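Brivden Walks
About Us

Brivden is a small walking tour company. We take visitors through the old center on foot, in groups small enough that you can hear the guide without a headset. We also plan private day trips for families, schools and people who only have one day before their train leaves.

How we started

Halyna Nechyporuk worked at the front desk of a hotel near the station for most of her career. Guests kept asking her the same thing: what should we see if we only have an afternoon? She drew them a route on the back of a hotel map. After a while she began walking it with them on her days off. Rostyslav Tkachenko was then leading bus tours for another operator and wanted to get off the bus. The two of them registered the company and ran their first season with one route and a borrowed desk.

The original route is still on our schedule. It starts at the Yatsenko Gate, goes through the cloth market and ends on the river steps, with a stop in the courtyard of the old mint if the doors are open. The route has been changed twice, once when the footbridge was rebuilt and once when the market moved its entrance.

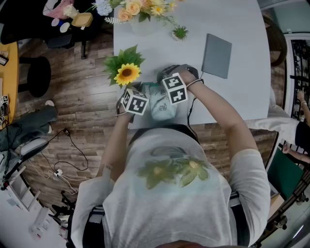

At the table, gray T-shirt with a flower print.

What we offer

Old Center Walk. Our regular tour, daily from spring through fall. It takes around 3 hours with a break for coffee. The coffee is not included in the price.

Skusska Hill. An uphill walk to the fortress wall and the chapel behind it. There are 785 steps if you take the east side. We take the west side, where the path is paved and has benches, but it is still a climb. Please wear real shoes.

Vinalico Evening. A shorter walk in the former wine merchants' quarter, ending at the Vinalico cellar. The tasting is optional and paid for at the cellar. Children are welcome on the walk but the cellar does not admit them after dark, so families usually leave us at the square.

Private tours. Tell us your dates and what you like, and we will write back with a plan. We can arrange a driver for places outside the city.

Our guides

All of our guides hold a city license and live here. Khrystyna-Mariia Koval leads the Old Center Walk in English and Ukrainian and does most of our school groups. Nuria Requena guides in Spanish and English and wrote the current Skusska Hill tour. Shuzhen Tian guides in Mandarin and handles private bookings. Halyna still leads the evening walk — she says she will stop when her knees tell her to. Rostyslav runs the office and fills in when someone is sick.
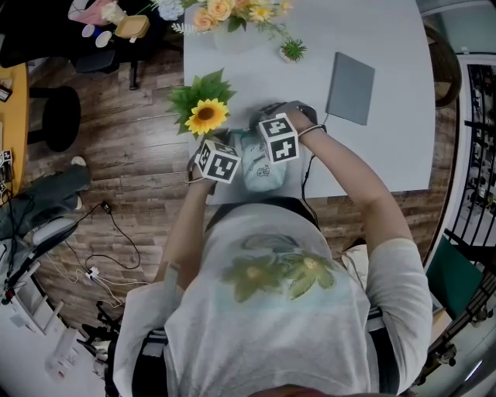

Sunflower and mint-green pouch on the table.

Booking and cancellations

You can book on this site or at the office. Walk-ups are fine if there is room, but in August there usually isn't. Cancel the day before and we return the full amount. If we cancel, you can choose a refund or another date. We walk in the rain. We do not walk in thunderstorms or when the city closes the hill path for ice.

The Old Center Walk is step-free except for the river steps at the end, and there is a ramp a short distance upstream. Let us know when you book and the guide will finish the tour there. The mint courtyard has rough cobblestones.

Groups from schools and clubs should write to us early, as we split large groups between guides.

The office is on the ground floor across from the Yatsenko Gate, left of the pharmacy. Ring the bell if the door is closed. Bags can be left with us during a tour, free of charge, but not overnight.

Page last updated October 17, 2024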